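Trastonier Bath and Basin Thermometer, Model T40
Equipment for nurseries, maternity wards and family centres 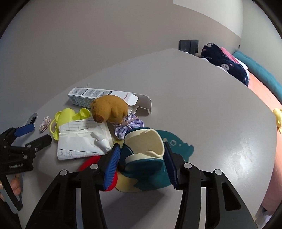
Supplies Catalogue, Issue 40, page 149

The Trastonier T40 is a floating liquid thermometer intended for checking the temperature of water in baby baths, hand basins and shallow play trays. It is supplied to day nurseries, maternity units and family centres, and may also be ordered by registered childminders through the same account system.

The body is a sealed clear tube with a broad white backing plate. The scale is printed in large figures on the plate and is marked in single degrees Celsius. A green band shows the range normally used for bathing infants, and a red line marks the point above which no child should be placed in the water. There are no batteries, electronic parts or moving pieces. The liquid in the column is a dyed vegetable spirit - no model in the Trastonier range contains mercury.

Using the thermometer

Run the cold water first, then add hot water and mix well by hand. Place the thermometer in the bath and leave it for at least one minute. Read the scale with the plate level with the eye. If more hot water is added later, the child must be taken out of the bath first, and the reading must be repeated after mixing.

The T40 is a guide for adults and does not replace the thermostatic mixing valve required in many settings. Staff should continue to test the water with the elbow or inner wrist before bathing begins. The thermometer is not a toy and should be lifted out before the child is placed in the water.

Cleaning and storage

Wash in warm water with mild detergent after each session, rinse, and dry with a soft cloth. The thermometer must not be placed in a dishwasher or steam steriliser, as temperatures above 80 degrees will damage the column. Chlorine-based disinfectant may be used at the strength normally applied to feeding equipment, provided that the item is rinsed within ten minutes.

Store upright in the wall bracket supplied. If the liquid column separates during transport, stand the thermometer in cold water for an hour and tap the base gently against the palm. Units with a cracked tube, a faded scale or a column that will not rejoin should be withdrawn from use and returned.

Checking and records

Each thermometer carries a serial number on the back of the plate. We advise that it be compared with a reference instrument twice a year and that the result be entered in the equipment log. Settings without a reference instrument may send units to the Marsden workshop, where Tariq Sandhu and Dean Cheetham carry out comparison checks. Units received by the end of October are returned before the winter closure.

Ordering

T40 single, with wall bracket
T40/S set of six, with brackets and log sheets
T40/B replacement bracket, including screws
T40/L log sheets, pad of 40

The earlier Tornico pattern has been withdrawn. Its bracket is narrower and will not hold the T40, but its log sheets may still be used. Customers holding Tornico units under contract may exchange them at the set price until present stocks are used up.

Orders for more than 2000 units are handled separately and should be sent in writing to Kamala Rodrigues, Contracts. All other orders and requests for the safety data sheet should be addressed to Kirsty Crabtree, Customer Accounts. Telephone lines close at 4.30 pm.

Carriage is charged at the standard rate on orders below 80 pounds. Faulty goods should be reported within 14 days of delivery, quoting the serial number and the order reference.

See also: Fakov room thermometers, page 152; non-slip bath mats, page 155.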